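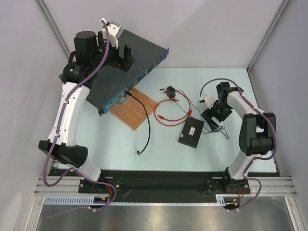
By ten in the morning the coffee at the Lomik building had already run out once, and the line for the demonstration hall went back past the coat racks and almost out into the November drizzle. I had come for the Stovis open day expecting big orange machines behind yellow fences (I suppose everyone carries that picture around), and I spent most of my visit with my nose close to a tabletop, watching two arms deal with a network switch and its cables.

It is slow work, and I mean that kindly. If you have ever crawled behind an office cabinet with a flashlight in your teeth, you know that cables don't behave. They curl, they snag, they slide off the edge just when you need a third hand. Rivadeneyra, the company that makes the software, likes to give its arms precisely this sort of chore, and the engineer on duty told us cheerfully that a thin black wire worries her far more than a heavy box does.

The practice task has been run 1,496 times since the spring, according to the card by the door, and 629 of those runs were done in this very hall. A retired phone technician next to me read that twice and said he must have plugged in more than that before lunch some weeks – but he stayed for the whole session, and so did I.

The switch sits on a hinged arm fixed to a piece of wood, so its row of blue-fronted ports can be held at a slant. What I liked best was how near to each other the two grippers work, their black fingers scuffed pale along the edges like the toes of an old pair of boots. 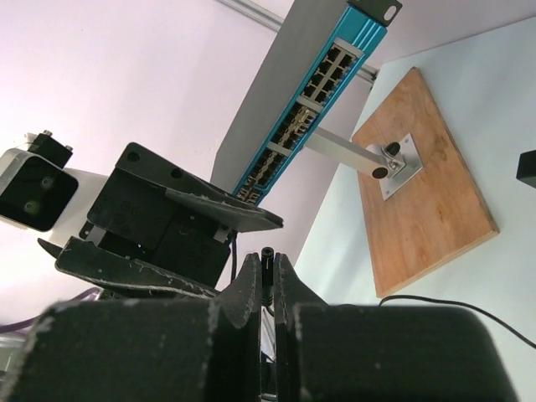
If you want to go

The hall holds 2 sessions a day during open week, one at ten and one at three, and the afternoon is quieter. Entry is free, though the Gavex workshop upstairs, where visitors can try steering a small arm themselves, has only 400 places for the whole week and you need to sign up at the front desk. Wear something warm, park behind the building, and do ask the engineers questions, even the ones that feel silly. Mine were answered with great patience, and I left with a sketch of a cable clip on the back of my parking ticket.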